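ok so the Skisteldale deal. Oder is buying Ko, the little streaming app, or most of it anyway. quick thread before my train

Price hasn't been given. All the statement says is "cash and shares", and that it closes in September if the lenders sign off

Ko has 24 staff. 20 are being kept on. The other four found out by email this morning, which is a rotten way to do it

What Oder gets: the app, the name, the artist payout system. What it doesnt get: the back catalogue. That stays with Pirnness, who licensed it to Ko on a 2 year term and havent said if they'll renew 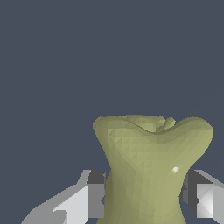
And that's the bit I'd worry about if I was a shareholder. No catalogue, no app really. You've bought a login page

Asked Pirnness. "We don't comment on licensing talks." So there are talks then

Artists: payouts stay at the current rate for 10 months after closing. Nothing promised past that. Read your contracts, the change of ownership clause is near the end and easy to miss

Someone asked why Skisteldale. Ko's office is there, above the old bus depot. Oder says it'll keep the lease "for now". Hmm

Also no word on who runs it. Both founders are staying as advisers, which usually means gone by spring

Correction to the staff post, one of the four was already leaving. Sorry, typing fast

Train's in. More tonight if Pirnness ring back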